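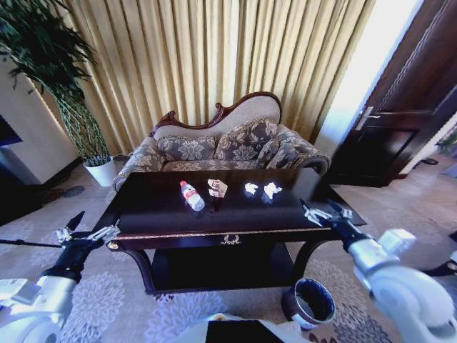
**UNIT 3 | HOUSEHOLD WASTE**

# Chapter 25: What a Home Throws Away

Most people can name the last large thing they threw out. It might be a mattress, a broken chair or an old television. Few can list what went into the kitchen bin yesterday. Small discards leave the house a handful at a time, and by the end of the week they fill most of the bag.

This chapter is about the small discards. A plastic water bottle and a couple of crumpled tissues on a coffee table belong to different waste streams, even when they end up in the same bag. The bottle can often be recycled. Used tissues usually can't, as their fibers are too short to be made into new paper. Whether a scrap of paper can be recycled depends on its coating and on how much food or grease is on it.

In March, Romana Danko asked the households on one street in Rotby to keep a waste diary. Each household wrote down every item at the moment it was thrown away. Forty-one diaries came back. Paper and packaging filled the most lines, but food scraps made up most of the weight. We will return to the Rotby diaries in Section 25.2, where you will learn why a count and a weight can give such different pictures of the same bin.

Section 25.1 defines the main waste streams and explains how towns sort them. Section 25.3 follows a bag from the curb to the transfer station and describes the costs at each stage.

**Terms to know:** waste stream, residual waste, contamination, transfer station

**Before you read:** Keep your own diary for two days. Write down each item, the room it came from and the bin it went into. Do not change your habits while you keep it. Bring the diary to class, as you will need it for the first activity in Section 25.1.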